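Student Project Gallery: Two-Arm Sorting Cell
Automation and Robotics Program, Capstone Stream
Page posted Dec 3, 2019

The two-arm sorting cell is the capstone project of five students enrolled in the final year of the Automation and Robotics Program. The project asks students to program a pair of arms to pick up small, lightweight packets from a shared table and place them in colour-coded bins. It is supervised by Mirta Gallardo, with technical support from Sebastián Cisternas of the program's workshop staff.

Soft packaging was selected as the working material at the request of the supervisor. A rigid block has the same shape each time it is presented to a gripper. A wrapper may fold, slide or lie flat against the table, and students are required to account for this in the way each arm approaches and closes. The assessment brief sets out 60 picks to be completed in a single session, with both arms sharing the table and neither entering the other's area without a clear signal.

The photographs on this page are published with the permission of the students and the program office. Visitors wishing to reproduce them are asked to contact the office in writing.
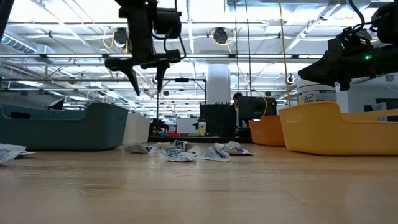
Crumpled wrappers on the table between the bins, with one gripper empty above them and the second arm at right.

Students divided the work at the start of the term. Ximena Troncoso and Rosângela Dantas were responsible for the motion programs, including the approach height and the closing width of the grippers. The remaining members of the group prepared the bin layout, the cable routing and the written safety procedure. All members were required to complete the workshop induction before operating either arm, and each kept an individual logbook, which forms part of the final grade.

The group submitted 11 logbook entries for mid-term review. The reviewers commended the clarity of the fault records and asked for more detail on the handling of thin pieces lying flat on the table. A revised procedure was filed the following week and is now held with the project documents.
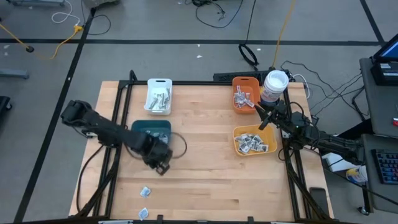 Both arms over the table. Packets are in all four bins, and two blue-and-white packets lie loose at the lower left.

The final demonstration will be held in the automation laboratory in January. It will be assessed by Mirta Gallardo and by Horacio Sosa, who coordinates the capstone stream. Families and prospective students are welcome to attend, and are reminded that closed footwear must be worn and that bags are to be left at the entrance. Seating is limited and places should be reserved through the program office.

Written reports from this and earlier capstone projects may be consulted in the department reading room during regular office hours.

Return to Student Project Galleries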